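Notebook, suture pads, bench by the window
8 August 2026

Good day on the pads! Quiet building, radio on, and I got through far more than I'd planned.

First job was the new batch of skin pads from Flerkham. I've been moaning about the old Trergate ones since May (too rubbery, the thread drags and then jumps) so I was keen to get these out of the wrapper. They're lovely. Pale, a bit of texture on top, tiny raised dots all over, and when you press with a thumb the surface comes back slowly like the real thing ought to. The dots are more useful than I expected, by the way. If I pick a dot on each side of the cut and aim for the pair, my bites come out far more even than when I guess.

Cuts: straight ones only today. Fresh blade for each pad, one firm pull, no going back over it. Going back over leaves a ragged lip and then the needle wants to follow the rag. I've been making them on a slight slope lately, dropping to the right, as I find I cheat on dead level ones and line everything up with the pad edge.

Red dye is the Sisay concentrate. I tried two strengths, 1 in 2,000 and 1 in 3,000. The weaker one just looks pink and sad on this material. The stronger one gives a proper dark red in the slit, and where it gets smeared across the top it fades out nicely. Sticking with 1 in 2,000. Note for whoever mixes next: make around 100 ml, it goes further than you'd think, and WEAR GLOVES, my left thumb is still red.

Thread: black. I tried the undyed stuff for half an hour and kept losing it against the pad, whereas the black shows up beautifully and you can see straight away when a loop is lying wrong. Loops are still my weak point. I leave too much slack on the long side, it flops over the cut, and then I catch it on the next pass. Must park the tail well clear before starting the second throw. Wrote that last week too, underlined.

Lamp turned down low and pointed at the middle of the pad. Corners go very dark but the cut edges stand out so much better with the shine on them, and I want to keep it like this.

To do:
- order more pads before the Kukix session, same batch if they have it
- new blades
- try a curved cut
- rinse the dye tray (I forgot, sorry) 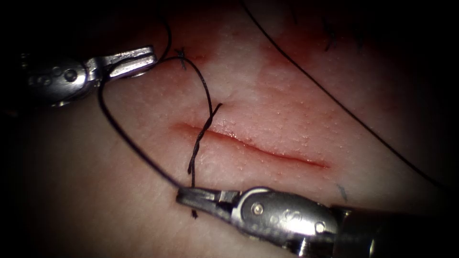
Flerkham pad, straight cut, black thread. Red smear above the cut.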